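Ticket: label printer drops jobs after the first page
Product: Umow print server, Stindcombe office
Opened by: Prarlow front desk
Assigned to: Alaric Achterberg
Priority: normal
Status: pending confirmation from site

Reported problem

Address labels sent from the front desk PC print one page and then stop. The queue shows the job as finished. Single-page jobs print correctly. The second PC in the back office shows the same fault. Fault began after the server was updated in August but was only reported now, as most runs are one page.

Environment

Print server running in a virtual machine, 20 GB disk. Printer on a wired connection with a fixed address. Both PCs print through the shared queue. No direct connections configured.

Log

Entry 1. Asked the site to power cycle the printer and send a two-page test. Page one printed, page two did not. Queue reported success.

Entry 2. Sent the same file straight to the printer address, skipping the server. Both pages printed. Printer, cable and switch port ruled out.

Entry 3. Checked the spool folder on the server. It held 1,037 files, most of them left over from old jobs. Free disk space was 200 MB. Stopped the spooler, moved the files to a backup folder, started the spooler. Two-page test failed again in the same way. Disk space was a separate problem and will get its own ticket.

Entry 4. Turned on detailed logging and repeated the test. The server opens the connection, sends page one, waits for a status reply and closes the connection when none arrives. The remaining data is discarded and the job is marked complete. The discard is not written to the normal log.

Entry 5. Compared the queue settings with the Leclerc office, which has the same printer model and no fault. Leclerc has status replies turned off. Stindcombe has them turned on. The update notes list this as a changed default for new queues. The Stindcombe queue was deleted and created again during the update, so it picked up the new default.

Entry 6. Turned status replies off for the Stindcombe queue and set the job timeout to 600 seconds to match Leclerc. Restarted the spooler. Two-page test passed from both PCs. A longer run from the front desk also passed.

Entry 7. Front desk called back: labels now print in full but the text sits too low on the sheet. Page size in the new queue was set to the wrong default. Corrected to match the sheets in use and asked for a plain paper test before loading more labels.

Steps for the site to confirm

1. Restart the front desk PC so that it picks up the new queue settings.

2. Print a two-page test on plain paper. Lay each sheet over a blank label sheet on a flat table and hold both up to the light. The text should fall inside each label on all four edges.

3. If the text is still low, reply with the distance in millimeters. Do not change the margins in the document itself, or the next template will be wrong too.

4. Clear a work surface for sorting and load the label sheets face down in the lower tray.
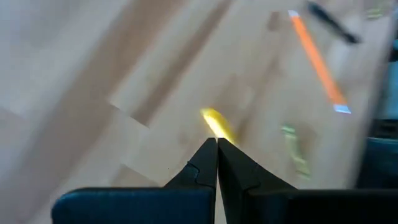
5. Print one full run and reply to this ticket with the result from each PC. The ticket stays open until both are reported.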